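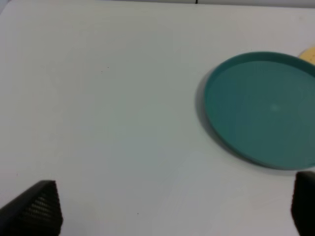 Ticket 2543
Subject: Label printer skips every other label after moving to new bench
Opened by: Keisha Ridgeway, Benmont shipping office
Assigned to: Fikri Wuisan
Opened: Wednesday, May 27, 2026
Priority: Normal
Status: Closed

Keisha Ridgeway, 8:12 AM
The label printer in the shipping office started skipping labels this morning. It prints one, feeds a blank, prints one, feeds a blank. The printed ones look fine, maybe a little low on the label. We moved it to the new bench last night, next to the scale. Same computer, same cable, same power strip. I opened a fresh roll of the 4 x 6 labels when we set it back up because the old roll was almost out. I have turned the printer off and on twice. We have a pickup at 2 and I can work around this for now by cutting out the blanks, but it is going to use up the roll fast.

Fikri Wuisan, 8:40 AM
Thanks. A few questions before I come over.
Does it also skip when you print from the tracking page, or only from the order screen?
Is there a light on the front, and what color is it?
What does the sticker inside the core of the new roll say?

Keisha Ridgeway, 8:55 AM
Both, it skips no matter where I print from. Light is solid green. The sticker in the core says Hagedorn 4 x 6, 1000 labels. The old roll was also Hagedorn but I threw out the core so I can't compare.

Fikri Wuisan, 9:10 AM
OK. If it does it from both places, the order software is probably not the cause. Please try a feed test without the computer:
1. Turn the printer off.
2. Unplug the USB cable from the back of the printer.
3. Turn it on and wait for the green light.
4. Press the feed button once. It should move exactly one label and stop with the gap at the tear bar.
5. Do that a few more times and tell me where it stops.

Keisha Ridgeway, 9:31 AM
First press it moved one label and stopped past the gap, I would say half an inch. Second press it went two labels. Third press one label, past the gap again. Then two. USB was unplugged the whole time.

Fikri Wuisan, 9:38 AM
That rules out the computer, the driver and the cable. The printer isn't finding the gap between labels every time. Either the sensor is dirty, the sensor is in the wrong place, or it still has the settings from the old roll. Run the calibration next. Hold the feed button until the light blinks twice, then let go. It will push out several blank labels and back up a little. That is normal.

Keisha Ridgeway, 9:52 AM
Did the calibration. It pushed out a lot of labels, then the light went red. Turned it off and on, green again, still skipping.

Fikri Wuisan, 9:58 AM
Red at the end means the calibration failed. I'll stop by after the 10:30 call. Please leave the roll in and don't change anything.

Fikri Wuisan, 11:20 AM
Notes from the visit, for whoever gets the next one of these.
Opened the lid and checked the path. Roll was loaded the right way around, labels facing up, guides snug. Print head was clean. Wiped the platen roller with alcohol anyway.
Gap sensor: this model has a lower sensor that slides left and right on a rail. It should line up with the arrow in the center. It was all the way to the left. My guess is it got pushed over when the printer was carried, or when the new roll went in – it moves very easily. At that spot it was reading near the edge of the liner.
Moved the sensor back to the arrow. Blew out the dust with canned air. Ran calibration again. It passed, green light, stopped after 3 labels.
Feed test with USB unplugged: 16 presses, one label each time, gap at the tear bar each time.
Plugged USB back in and printed a batch from the order screen. No blanks.

One more thing I found while I was there. The driver was set to "continuous" for the paper type. It should be "labels with gaps." I don't know how long it has been like that. It did not cause the skipping, since the feed test failed with no computer attached, but it would explain the print sitting low on the label. Changed it and saved it as the default. Print is centered now.

Keisha Ridgeway, 11:46 AM
Working here. Printed everything for the afternoon pickup and had no blanks. Should we keep the printer on this bench or does it need to go back?

Fikri Wuisan, 11:50 AM
The bench is fine. Leave enough room behind it for the lid to open all the way. If you move it again, take the roll out first and check the sensor against the arrow before you load it.

Jadwiga Sowa, 1:15 PM
Adding myself. We have the same printer at the Jonedmont counter and it does this now and then. Is the arrow something you can see with the roll in?

Fikri Wuisan, 1:22 PM
No, you have to lift the labels out of the way. It's a small molded arrow on the black plastic under the liner, easy to miss. Use a flashlight. If yours still skips with the sensor lined up, open a separate ticket and put the result of the feed test in it.

Jadwiga Sowa, 1:49 PM
Found it. Ours was off to the right. Moved it and calibrated, green light. Will open a ticket if it comes back.

Fikri Wuisan, 4:05 PM
No further reports from either location. Added the sensor check to the printer page on the help site, ahead of the calibration step. Closing.

Resolution: Gap sensor out of position. Moved to center mark, recalibrated. Driver paper type corrected.
Parts used: None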